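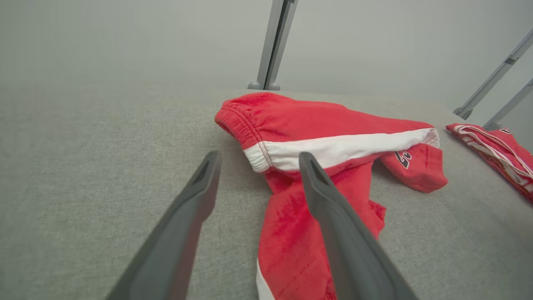 The left finger let go again last night, at episode 418, and I would like to stop calling it a grip calibration issue. Valentin asked me to put the wrist view in front of the list before anyone reopens the firmware ticket, so please look at where the fingertips are. The red shorts or sweatpants or whatever we've settled on are bunched up in the middle, the folded one is off at the right edge, and the tip of the right finger is over the cloth just under the wide white stripe. Fine so far. When the fingers close on a pile like that, the waistband goes into the groove, the elastic takes up the slack, and the controller reads the motor current as a good solid hold. It then lifts with great confidence. The band pops out, the arm is suddenly carrying nothing, and the shoulder overshoots.

Last night the overshoot took the wrist into the gray uprights at the back. The protective stop did trip, 80 milliseconds after contact, so we may congratulate ourselves on a stop that works beautifully once the thing it was meant to prevent is over.

Valentin Wyss wrote:
> I've gone through the Zirau logs back to the May rebuild. 2,342
> grasps, and every slip over the threshold is on a waistband. None
> on a leg, none on a hem. The Zetis controller does exactly what we
> told it to, so I wouldn't blame the controller.
>
> Can we please not raise the current limit again? We did that twice
> at Staltellow and all we got was stretched elastic and a cracked
> fingertip.
>
> Also, who has the key to the guard door? It was in the switch.

Agreed on the current limit. Raising it is how we got the Eberhard fingertips in the first place, and I've read the invoice.

What I've done for now:

Lift speed is down to a quarter for the first 2 cm. If the current drops in that stretch, the arm holds position and beeps. It beeps a lot.

Grasp candidates on the waistband are masked out. The planner has responded by going for the white stripes, which it seems to love, and folding time has nearly doubled.

The rear uprights are in the collision model. I had assumed they were in there already. So had the person who signed the checklist, who was me.

Still open: I don't trust the slip threshold on thick fleece, and I'd like somebody other than me to rerun the stop test with the arm loaded. Until then, no unattended runs, including "just over lunch."

The key is in my jacket. Sorry, Valentin.

--
This site uses cookies to remember your archive settings. Accept | Decline
List archive contact: use the owner form | Back to top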